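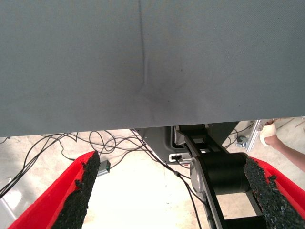
*Gray cloth, with a crease down from the top.*

Feb 16, 2018

The Himlow team opens its race shop to the public once a year, in the dead part of winter, when there are no motorcycles to race and plenty of parking. I drove out to Kesgate to see it. The invitation promised "unprecedented access," and I did get to use the staff restroom.

The tour starts in the engine room, where you stand behind a yellow line and look at closed cabinets. Our guide was cheerful and had clearly been told what not to say. How much power does the new motor make? "Enough." Is it more than last year's? "We hope so." A boy near the front asked if it was faster than a Ducati, and the guide suggested we all move along to the tire warmers.

The tire warmers were very good. I know more about them now than I do about some of my relatives.

Himlow will run 2 bikes again this season, after a winter of rumors about a third. The third was supposed to come with money from Jurkico, the helmet maker, who ended up paying for a sticker on the tail and, as far as I could tell, the coffee. The coffee was fine. The sticker is small.

The best part was the chassis bench, where a mechanic took a front fork apart and put it back together while telling us about the wet test at the Moldovan track, where they lost most of two days to fog and the rest to a missing box of sprockets. He was the only person all day who seemed free to complain, and he had the biggest crowd.

After that came the simulator. The wait was up to 9 people deep, all of them taller and more serious than me. I fell off in the second corner, got back on, and fell off in the same corner from the other direction – the attendant said he hadn't seen that before.

You leave through the gift shop, where last year's caps are marked down to nearly the price of a cap. I bought one. The first round is in May, and the shop doesn't open again until next winter, so bring a coat and eat before you come.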